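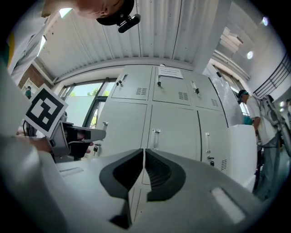

At Vorkside. Photo: Asanka Weerasinghe

News > Staff Bulletin > Getting to Work

Changes to commuter arrangements at Vorkside from the start of winter

May | By Chie Yokoyama, Workplace Services
Last updated: 4:15 pm

Workplace Services has completed its annual review of how staff travel to and from the Vorkside site. The review drew on 193 responses to the commuter questionnaire, together with written comments received through the bulletin. The changes set out in this item have been approved and will take effect on the first working day of June.

The lower car park will be resurfaced in two stages. During the first stage, 30 bays nearest the Lund Street gate will be closed. Accessible bays are not affected and will remain in their present location beside the main entrance. Staff who ordinarily park near the gate are asked to use the upper level, which is reached by the ramp off Saslow Road. Permits already issued are valid on both levels and do not need to be exchanged.

The second stage will begin once the new surface has been line-marked. A revised plan of the car park will be placed on the noticeboard in the foyer before any further bays are closed.

The bicycle enclosure will be extended along the northern wall and fitted with a second gate. Respondents to the questionnaire asked for better lighting more often than for any other improvement, and lights on the path between the enclosure and the rear door will now operate until the building closes. The showers on the ground floor will be available from 6 am. Lockers continue to be allocated by the term, and holders who no longer cycle are requested to return their keys to the front desk.

The morning shuttle from the station will run as it does at present. In the afternoon, the final departure will be moved back to meet the later train. The shuttle stop will be relocated to the Saslow Road side of the building for the duration of the resurfacing, and passengers should allow extra time for the walk to the stop.

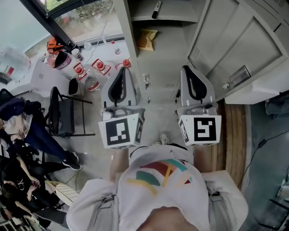 Obaidul Debnath, responding to the draft arrangements, wrote that the later departure was welcome but that the temporary stop had no shelter, and asked whether one could be provided before the wet weather set in. The suggestion has been accepted. A covered waiting area will be set up inside the Saslow Road door, from which the shuttle can be seen as it approaches.

Requests for a subsidised transit pass remain under consideration. Nimal Roy is preparing a costing and a further notice will appear in the bulletin when it has been reviewed.

Staff with individual access requirements during the works should contact Janaka Kodikara before the end of May. Applications for a locker may be lodged at the front desk.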